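Grerngate Channel Headboard, Gray

Upholstered headboard – tall, vertical channels, plain gray. Goes with most beds and most bedding. Sold on its own, matress and bed base not included.

In stock as of December 23, 2023. Orders go out from the Dramani warehouse.

What you get

Headboard, one piece
Two wall brackets
Bag of screws, hex key, felt pads
Instruction sheet (one page, read it first please)

Why people pick it

Height, mostly. You can sit up against it with a book and your head lands on padding. The channels run top to bottom, so crumbs and dust drop down and don't sit in a seam. Quick pass with the brush end of the vacuum and you're done.

Gray is a mid gray. Looks a bit bluer under cool bulbs, a bit warmer next to a lamp. Order a swatch if you're matching to a rug or curtains – swatches are free, limit two per customer.

With bedding

Plain pale covers work best with it in our opinion. A busy print fights with the channels. Cream, beige, oatmeal, all good. Smooth cover, nothing else going on, then whatever color you like gets thrown on top.

Shown with a plain pale beige cover, blue T-shirt out on the bed, red and black backpack tucked up against the headboard. Shirt, bag and cover not included.

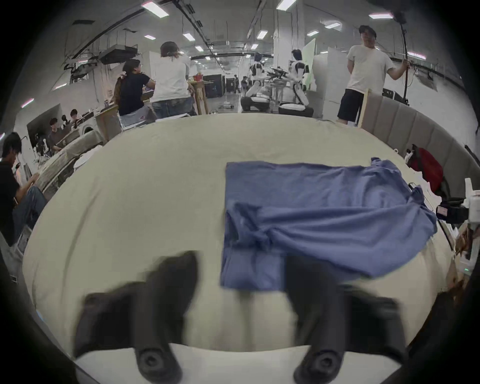 Fitting

Two people for this. One holds, one does the screws. Pull the bed out from the wall first, at least 50 cm, more if you can.

Fix brackets to wall – use plugs that suit your wall type, ours are for brick only. Hang headboard. Check level. Push bed back. Allow 17 minutes if the wall is good and a lot longer if it isnt.

Rented place and can't drill? Ask for the leg kit when you order. Bolts onto most bed frames. Doesn't fit the Sineo storage bed, sorry, the side rails are too thick.

Care

Vacuum weekly or whenever. Spills – blot, don't rub. Cold water and a white cloth. No bleach, no steam cleaner. Keep it out of strong direct sun or the fabric will fade on one side.

Hair oil does leave a mark over time. Drape a pillowcase over the top if that's a worry.

Delivery

Flat 80 dollars, to the door. Upstairs delivery costs extra, call for a price. It comes in one box and the box is big, so measure your stairwell and any tight turns before ordering. We can't fold it and we can't split it.

Returns within 17 days, unused, original box. Keep the box until your sure.

Customer notes

"Solid, no wobble. Leg kit took me two tries but it's fine now." – Fuseini Amegashie

"Darker than my screen showed. Kept it anyway, looks good with a cream bedspread." – Geum-ok Ryu

Questions on fit or fabric, ask for Mariama Adjei at the sales desk. Have your bed width ready.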